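4.2 Grasping cloth from a basket

The rigid-object results in the previous section say little about fabric. We therefore repeated the comparison on the task that Drakent uses to advertise its controller, picking red cloth out of a basket with one arm of a two-arm cell, and set it against Flostier, the plain position controller we have used since the start of the project. Both ran on the same arms, with the same fingers and the same wrist cameras. 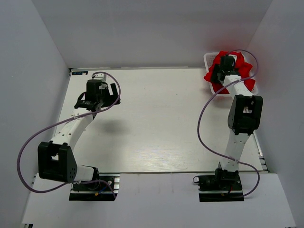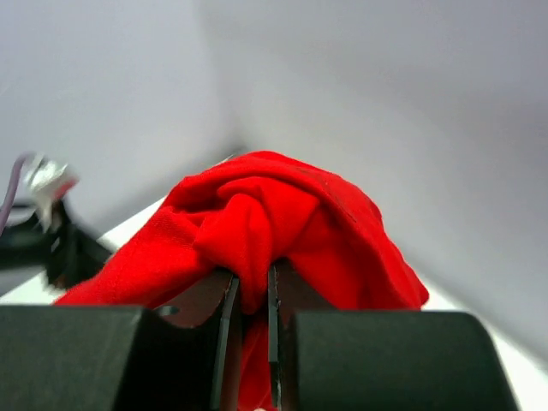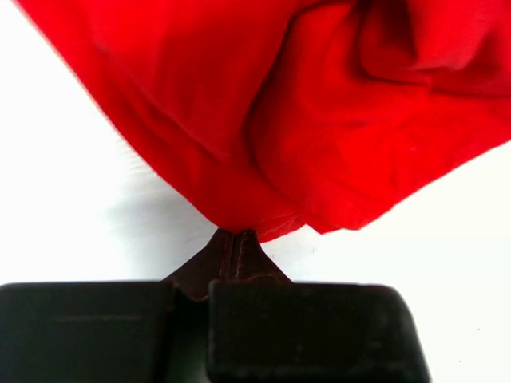
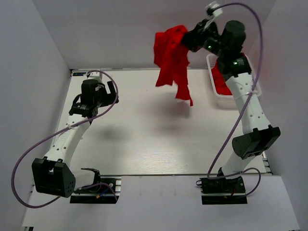
Figure 6. The cloth task, from fixed cameras and from cameras at the gripper.

Our main doubt concerns what ought to be called a successful grasp. The supplier's guide scores a trial as a success when the fingers close on fabric and the fabric leaves the basket. Under that rule there is hardly any difference between the two controllers, and we could have stopped there. But the rule treats very different holds as equal. In the second picture of Figure 6 the cloth is bunched up over both fingers, with a strip of it running down through the gap between them; in the third, only a pinched corner is held, right at the tip of the jaws. Both would count in full. Anyone who wants to fold the cloth, hang it up or pass it to another arm would not regard them as the same, and we see no good reason for a benchmark to do so.

We therefore scored each hold by hand as "bunch", "edge" or "corner". Zawadi Rugemalira and Miroslava Štěpánek did the scoring separately from the wrist video, without knowing which controller had been running. Where they disagreed the trial was marked as unclear and left out of the comparison. After this step 1,363 trials remained, the bulk of them recorded in October.

The scoring did not favour the newer controller in the way we had been led to expect. Drakent lifted fabric slightly more often, but its extra lifts were nearly all bunches, and bunches are easy to get. A gripper pushed down into a full basket and closed without any sensing at all will usually come up with something. We tried this as a baseline for 500 further trials, scored in the same way but kept out of the main comparison, with the closing point chosen at random inside the rim. It did far better than we were comfortable with. A part of what has been reported elsewhere as skill at handling cloth may be no more than this, and we would ask other groups to publish a blind baseline beside their own numbers.

Corner holds are a different matter. The blind baseline almost never produced one, and here Flostier and Drakent could be told apart, though the gap depended heavily on how the cloth had been left in the basket. When Rugemalira loaded the basket the gap was wide. When Štěpánek loaded it, pressing the fabric down a little more firmly, the gap shrank until we would not wish to defend it. Neither of them had been told how to load it, a fault in our method that we noticed too late to put right. Later trials used a written loading procedure (Appendix C), but there are too few of them to settle the question.

The wrist cameras deserve a word of caution too. Drakent uses the wrist view to decide when to close, and its makers present this as the source of its advantage. Once the gripper is down among the folds, however, the view is mostly red, and a close fold looks much like a distant one. We covered the lens during the last part of the descent in a small set of trials and found no drop in lifts and only a slight drop in corner holds. This does not show that the camera is useless. It may matter a good deal earlier, while the arm is still choosing where to go in. It does suggest that the final moments before closing are being steered by something other than sight, most likely by the motor current, and Flostier reads that as well.

We also tried the soft finger pads sold by Dototach, fitted to the right arm only. They slipped less on edge holds and made no clear difference to the others. Two of the pads split during testing and we did not replace them, so nothing in Table 2 should be read as a result for this product.

The left arm stayed clear of the basket throughout. It was kept in the cell for the handover trials in Section 4.3, and moving it away would have meant calibrating the fixed cameras again. Snorradóttir reports that a second arm standing nearby can upset a controller trained on single-arm video. We did not test for this, and it remains a possible cause of some of Drakent's poorer runs.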